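Search this site Go
Last updated: June
June — posted by admin

Hovberg sim pack for arm work — quick review

Short on time so this is rough. Bought the Hovberg pack from Gilon, paid 253 for the single seat licence. Wanted something to practise pick and place in before I tie up the real arm at our Clondton shop. Been at it most evenings this month.

Install was fine. Took 15 minutes, most of that the download. The licence key email went to spam, check there first. Runs OK on my older desktop, fans get loud.

You get a set of furnished rooms, a Franka arm ready to go, and a box of props. Blocks, rods, books, a rough stone cube. Colour and grain on the wooden table are better than I expected. Shadows too, which matters if you're training anything off the camera view. 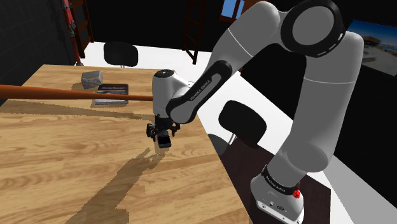

Grasping small blocks is where I spent most of my time. Default grip force is too high, turn it down before you do anything else. After that it behaved. Long thin props are more trouble — they roll, or they end up against the wrist and the planner doesn't seem to care. Support says a fix is coming. No date.

Camera placement is clumsy. Three menus deep, and it forgets your settings if you close the room without saving. Lost a whole evening to that. Would of been nice to have a warning.

Logging is good. I ran 1,018 trials and every one exported clean, plain text files, opens in anything. Best part of the package for me.

Tried the Kälin one last year. Nicer manual, fewer rooms, costs more. Their arm models felt a bit stiff. I'd pick Hovberg for table work and Kälin if you need a mobile base, since Hovberg doesnt do those at all.

Refund window is 15 days. Use them — try your own props early, importing odd shapes is fussy and the help page on it is thin.

Keeping mine. Will update if the rod fix ever turns up.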